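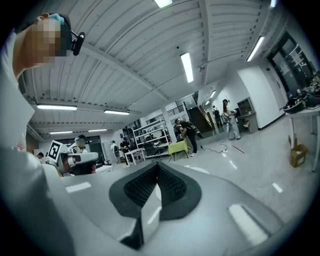
Before you sign for the second robot

Budget requests for next year are due at the end of June, and we already have three on the pile that say more or less the same thing: one robot, one price, one line. We sent all three back. The price on the quote is the part of the bill that is easiest to get right, and it tells you very little about what the room will cost you to run.

Take the Nurlow quote that has been going around. It looks good. It covers the arm, the controller and a year of phone support. It does not cover hand-held grippers for the people collecting demonstrations, headsets, spare pads, tables, markers, cable, or anywhere to put any of it when the shift is over. Last year we let a site buy on a quote like that, and accessories came to 82 percent of the robot price by the time the work was running. The site lead had put down 30. The sales rep had put down nothing.

Then there are the people. Every plan we get shows the robot working and a line going up. None of them shows the operators, and you will need operators for a long time. If your plan says three of them will be let go once the system "has learned enough," please tell us who promised that and whether they will put it in the contract. Meltetti was asked and said they would get back to us. That was in March.

We are also not sold on leasing, which Tromis pushes hard. The monthly figure is low. The return clause is not. Read the part about wear on soft parts twice, then go and look at a gripper pad that has been in use for a season and decide whether you would like to argue about it.

Magalhães did the best of the bunch on paper, mostly by being dull. Their offer lists every item, down to chargers, and gives a repair time. We still think the repair time is hopeful. Ask for the names of two customers who have sent a unit back, and call them yourself.

If you are resubmitting, put these on the form:

Robot or arm, with freight and setup on their own lines
Hand-held grippers, plus one spare for every 8 in use
Headsets and chargers, with a replacement rate
Tables, shelving and floor space, in square feet
Cable runs, and who pays to get them off the floor
Operator hours per week, for the full year
What happens to the gear if the project stops

Leave the savings box blank unless you have a number from your own site. Vendor savings figures will be crossed out.

Requests under the small equipment limit still go through your own manager. Splitting a robot into several small requests to get under that limit was tried in the spring, and those orders were canceled. Forms are in the usual shared folder, under Equipment.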